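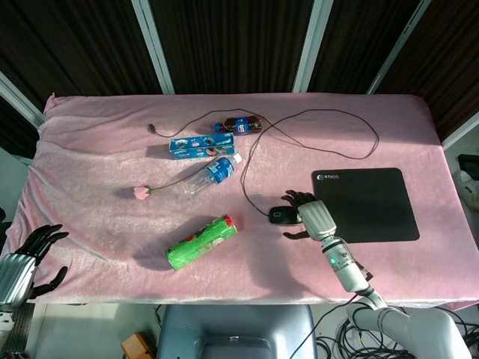 Surkell Guesthouse and Kitchen
Progress report to the Vistutia Fund for Responsible Hospitality
6 July 2022

The grant period opened in May with the refit of the kitchen at Hillell. The new cold room is in service and the old one has been removed by the supplier. Work on the dining room floor is behind schedule – the contractor has asked for a further 2 weeks, which we have granted at no added cost.

Training
4 trainees have joined the kitchen and front-of-house teams. Each follows a program of 35 hours a week, shared between service and classroom work. One trainee has asked to move from the dining room to pastry, and the change has been approved.

Purchasing
Vegetables and herbs now come from the Khương farm under a seasonal contract. Deliveries of eggs remain irregular, and a second producer is being sought.

Budget
Spending is within the approved plan, except for plumbing, where costs exceeded the estimate by $1000. We request permission to cover this amount from the equipment line – the balance there is sufficient. The revised budget table will be sent separately.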